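Breline Culture Kit: Set-up Guide
Last updated: September
Reading time: 4 minutes

Section 4. Preparing and inoculating the starter plates

Read this section through once before you open the kit. The plates must be at room temperature when you begin, so take them out of the fridge the evening before and leave them in their sleeve.

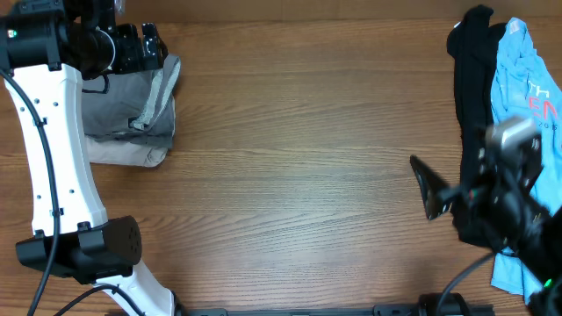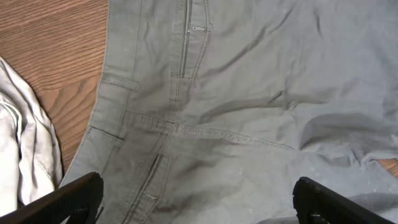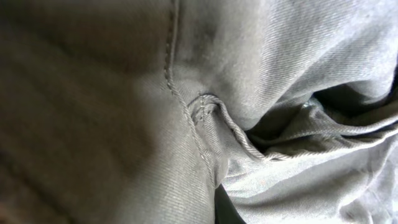 You will need the Sokomach incubator, a sterile loop, the Muli yeast vial and a marker pen.

1. Switch on the incubator and set it to 33 °C. Wait for the green light to stay on.
2. Wipe the bench with the disinfectant supplied and let it dry in the air.
3. Label the base of each plate with the strain, your initials and the time. Do not write on the lid, as lids get swapped.
4. Shake the vial gently for 40 seconds.
5. Dip the loop once and streak it across one third of the agar. Turn the plate and streak again with a fresh loop.
6. Replace the lid and seal it with two short strips of tape.
7. Put the plates in the incubator upside down, in stacks of no more than four.

Note: The display may read a degree low for the first hour. Leave the setting alone.

Caution: Never open a sealed plate that shows black or furry growth. Bag it and follow the disposal steps in Section 7.

Colonies should be pale cream, round and smooth. If a plate is still bare after two days, discard it and start again from step 3 with a new vial. Vials ordered through Roltport carry their batch number under the cap.

Questions about this guide: Ciarán Keane, Breline technical support
© Breline. All rights reserved.
Back to top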